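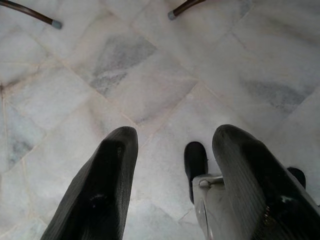 Well, I've finally sold the old estate, and I'm sorrier than I expected to be. She went to a lovely chap from Harnum who knocked me down by 300 pounds over the rust on the sills, and fair enough, it was horrid rust. I'd owned her so long that I still reach for the gearstick on the wrong side of my knee!

The new one (new to me, anyway) came from Celina Marciniak's little garage in Indcombe, and she threw in 2 winter tyres and a very good cup of tea. It does 60 on the bypass without that awful rattle, so I can hear the radio again, though I do rather miss having to shout at it. The insurance came to 900, mind you, and I've been grumbling ever since.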